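Small things, small boxes — packing and finding again
Notes for Dorkcombe evening, Aug 24, 2022. 30 mins incl. questions. DON'T rush the start like in June.

Slide order changed!! Yichen has the new clicker.

1. Hello, thanks to Remedios for the room and the tea. Who I am — one line, no more. Used to run the parts store at Plistudo, now help people sort out studios and work rooms.

2. Open with the adaptor story. Two hours looking for it, bought another, found the first in a box marked "misc". Pause for groans. Ask who's got a misc box. Hands up.

3. Main point, say it slowly. Clear one table first. Not the shelves, not the floor. One table, all of it, and keep it clear till you're done. One box on it at a time. Look at it, decide, move it on.
— people always want to tip everything out. Don't. You get a heap and then it's supper time
— scuffs and scratches on the table dont matter, stop saving the good one
— box goes in the middle, space all round it 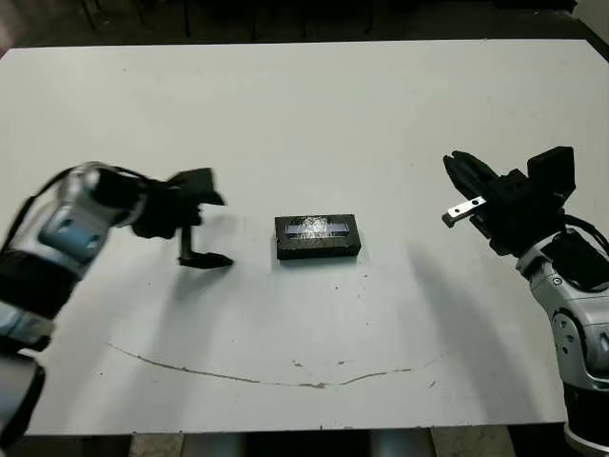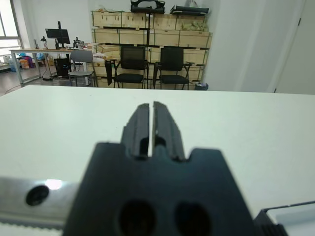
4. Labels. Slow down here, Zixuan says I gabble this bit. Label on top if boxes live in a drawer, on the end if they live on a shelf. Both if you can't decide. Write what's in it, not what you hope is in it. Shiny labels — pencil won't take, use a proper marker and let it dry before you touch it (show thumb, laugh).
Film over a label is fine but smooth it down with a ruler. Crumpled film catches the light and you end up tilting the box about to read it.

5. Under the desk. The awful zone. Bags, boxes, cables all in together. Rule is bags come out first, then boxes, cables LAST. Follow each cable with your hand to both ends before you pull anthing. Lucian unplugged the router mid-call, he's said I can tell it.
— colour of the bag is not a system!! you will not remember what blue meant
— leave foot room, you do have to sit there

6. Quick one on chairs. If the chair is a shelf, you've run out of shelf.

7. The Yuan method, from Zhiqiang Han — 2 piles, "this month" and "not this month". Skip if behind. If someone asks about Surkoron trays, price list is in my bag, front pocket.

8. Questions. Someone will ask about paper. I don't do paper. Send them to Remedios.

Last thing — chairs back against the wall, lights by the door, give Yichen the clicker back.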